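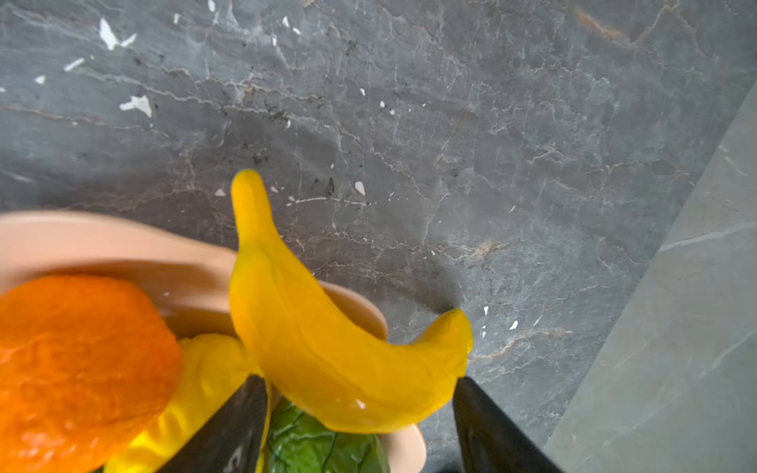 Abro hilo sobre algo que me preguntan mucho desde que dejé la frutería: por qué los plátanos del súper saben todos igual y qué pasa con ellos antes de llegar al lineal. Trabajé varios años en la cámara de maduración de Brisordale y lo cuento como lo recuerdo.

**1/** El plátano se corta verde. Siempre. Si se deja madurar en la planta, la piel se raja y la pulpa queda harinosa. En casa de mis abuelos, con dos matas en el patio, también se cortaba verde y se colgaba el racimo en el cuarto de los aperos.

**2/** Viaja a unos 13 o 14 grados. Por debajo de eso la piel se pone gris y ya no hay quien lo arregle. A eso lo llamábamos "daño por frío" y era la causa de casi todas las reclamaciones.

**3/** Cuando llega a la cámara se le mete etileno, que es el gas que la propia fruta suelta al madurar. La cámara se cierra un día, se ventila y luego se va jugando con la temperatura según cuándo lo quiera el cliente.

**4/** Mi encargada era Zawadi Mutiso. Entraba, apretaba un plátano por el cuello con dos dedos y decía "mañana" o "pasado". Teníamos sondas en cada palé, pero la orden de salida la daba ella.

**5/** Una cámara de las nuestras admitía 829 cajas. Las grandes superficies pedían color 4, que es más amarillo que verde. Las fruterías de barrio lo querían en 5, amarillo con las puntas verdes, para venderlo ese mismo día.

**6/** El color 7, con pecas, no lo quería nadie. Es el más dulce, porque casi todo el almidón se ha convertido en azúcar. Lo comprábamos los empleados a precio de risa y yo llevo desde entonces haciendo bizcocho.
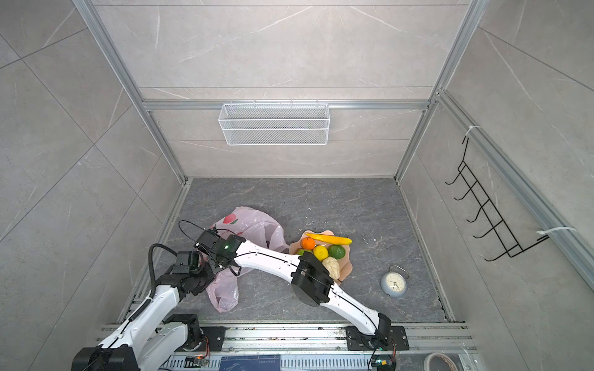

**7/** Sobre el sabor. Casi todo lo que se exporta en el mundo es de un mismo grupo, Cavendish. Las plantas se multiplican por hijuelos o en laboratorio, sin semilla, así que genéticamente son copias. De ahí que sepan parecido.

**8/** Antes se exportaba otra variedad, la Gros Michel. La arruinó un hongo del suelo, el mal de Panamá, y a mediados del siglo pasado las empresas cambiaron a Cavendish, que lo resistía.

**9/** Ahora hay una cepa nueva del hongo que sí ataca a Cavendish. En agosto se confirmó en Colombia. Escribo esto en octubre de 2019 y de momento no hay tratamiento: se arranca, se aísla la finca y se desinfectan hasta las botas.

**10/** Kiprono Kariuki, que fue compañero mío y ahora lleva una plantación pequeña, me cuenta que cultiva 283 plantas de cuatro variedades mezcladas. Le sale más caro de recolectar, porque cada una va a su ritmo. Las vende a la cooperativa Mohamedi y a dos restaurantes.

**11/** Me mandó una caja en diciembre del año pasado. Había unos cortos y gordos, con un punto ácido, como de manzana. Aguantaron tres días en la cocina, y eso explica que no los veáis en el súper.

**12/** Consejos para casa, que es lo que más me pedís. No los metáis verdes en la nevera. Ya maduros sí se puede: la piel se oscurece, la pulpa aguanta bien unos días más.

**13/** Para madurarlos rápido, bolsa de papel cerrada con una manzana dentro. Para frenarlos, lejos de las manzanas y del sol. Lo de envolver el rabillo en film lo he probado y gané un día como mucho.

**14/** Si se os pasan, pelados y al congelador en trozos. Para el bizcocho uso 500 gramos de plátano ya pelado y 100 de azúcar. Con los de color 7 se puede bajar el azúcar a la mitad.

**15/** Me preguntáis por privado si el etileno es malo. Es lo mismo que suelta la manzana de la bolsa. Otro día hago hilo de aguacates, que ahí sí tengo quejas.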